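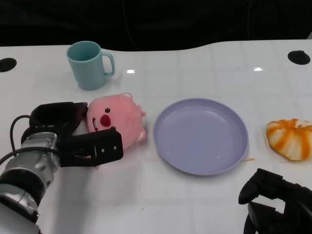 The Somcombe Cycle Diary

I started making these because I couldn't find one I liked. We were on our second year of trying, and my record of it all was an app that kept congratulating me, a wall calendar my mother-in-law could read from the hallway, and a wad of clinic letters held together with a hair clip. I wanted a plain book with enough room to write in, and eventually I made one at the kitchen table with a borrowed guillotine.

The version on sale now is the fourth. It covers 12 cycles, one to a double page, with spare pages at the back for the months that don't behave. Each spread has a temperature chart, a column for medication and doses, and a wide blank strip for whatever you like (mine were mostly swearing). There are no cartoon storks, no baby footprints and no inspirational quotes. I feel quite strongly about the quotes.

If you're having treatment, there's a section for scans, blood results and phone calls, with a box for the name of the person you spoke to. Please use that box! I once spent a whole Tuesday trying to work out who had told me to change the time of an injection. There's also a list of questions to take to a first appointment, written for two people but easy enough to use on your own, and a page for your partner's tests, which most diaries seem to forget about altogether.

Jörg Baumgart at Böttcher does the printing and binding. He talked me out of the ring binding I'd set my heart on, and he was right – the sewn spine opens flat and doesn't catch on things in your bag. The paper takes a fountain pen without going through. The cover is plain, in grey or dark green, with nothing on the front at all, so you can leave it on your desk at work and it could be anything.

Things people ask me

Does it tell me when I'm fertile? No. It's paper. It gives you somewhere to put what you know, and your doctor or nurse can help you make sense of it.

Can I start halfway through a month? Yes, the pages aren't dated.

Do you do refills? I do a slim one called the Ustlow, six cycles, same layout, without the question pages. It's handy if you've already got the big one and you're carrying on.

What if I don't need it any more? Unused copies can come back within a month, and you don't have to tell me why.

Details

Size: A5, 176 pages
Cover: grey or dark green, cloth
Binding: sewn, with one ribbon
Price: £17, or £23 with the Pruvwood slipcase
Postage: second class, plain envelope, no shop name on the outside

We print 1000 at a time. Grey is in stock, and green will be back in February.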